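This site uses cookies to remember your login and notebook view settings. Accept | Manage

Workshop notebook – Ollthorpe bench
August 27, 2026

Spring fatigue, batch 2, continued.

Restarted the small extension springs at the longer stroke. The May series ran at the short stroke and gave no failures up to the point where I stopped it, so it says little except that the hooks are well formed. New stroke takes the body to just under the stress limit on the Rellov data sheet. Rate unchanged. Room fan off during the run, as the draft was moving the load cell zero.

Zero drift before start: small, same sign as last time. Let the amplifier warm up for an hour and it settled. I should have done this in May and did not, so the first load readings in that series carry an offset. Krystyna Jakubowski has the raw file and will correct it from the unloaded readings at the end.

First spring failed at 707 cycles, at the hook, on the inside of the bend. Much too early. Under the loupe there is a tool mark across the wire at the point where the crack began. I count this as a forming defect and not as a fatigue result. It stays in the table with a note. Bogdan Żak wants it left out. We did not settle it.

Second spring passed 1000 cycles with no change in load at full stroke. Stopped to measure free length: set is within what the caliper can resolve. Restarted. Now past 2000 and still running.
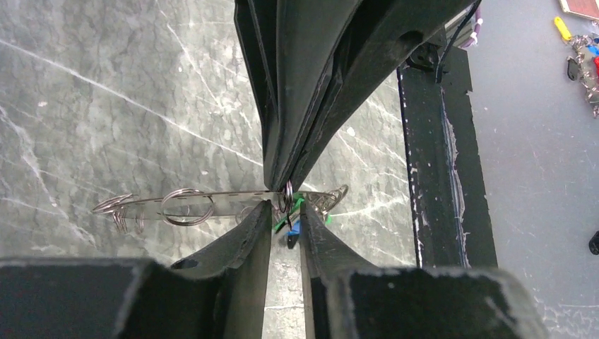 The hook failure raises the question of how the rest of the bag was formed. Went through the remainder under the loupe. Most hooks are clean. A few have a faint mark on the inside of the bend, shallower than on the failed one. Those are set apart in the lidded tin, marked with red tape. Do not mix them back in.

Stress relief: supplier note says the springs were baked after coiling but does not say whether the hooks were turned before or after. If after, the bends still hold forming stress and early hook failures are to be expected. Wrote to the Lavutport office to ask.

To do:
– bake a few marked springs here, low oven, then run at the same stroke
– new pin for the lower fixture, the present one has a groove worn in it
– check the cycle counter against the motor log – it missed a start last week
– return the Liu gauge blocks

Leaving the second spring on overnight with the load trip set. If it trips, note the count and leave the pieces in the fixture.

Recent entries
Caliper check and jaw wear
Lower fixture, pin alignment
Music wire, bend test on offcuts
Extension springs, short stroke, final table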